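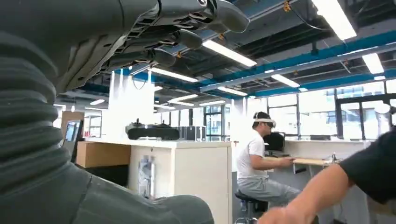 4.2 Changes in Operator Roles

Figure 3. Workshop floor at Koltbridge, with a robotic hand in the foreground and a seated man wearing a virtual reality headset.

Before the Grasix system was introduced, assembly staff at the site handled parts by hand for the full shift. Under the new arrangement, 8 of the 30 employees were reassigned to remote operation, and the remainder kept their former duties. Operators logged 3,458 task cycles during July.

Interviews point to a mixed result. Staff reported less strain in the shoulders and wrists, but more tiredness of the eyes toward the end of a session. Several said they spoke less with coworkers while wearing a headset - a concern also raised by Calloway and Antal in their study of the Jasska plant. Supervisors had not planned for this, and break times were changed only after the first interviews.

Pay grades were left as they were. Two operators considered this unfair, given the added training, and the question remained open when data collection closed on 14/08/2024.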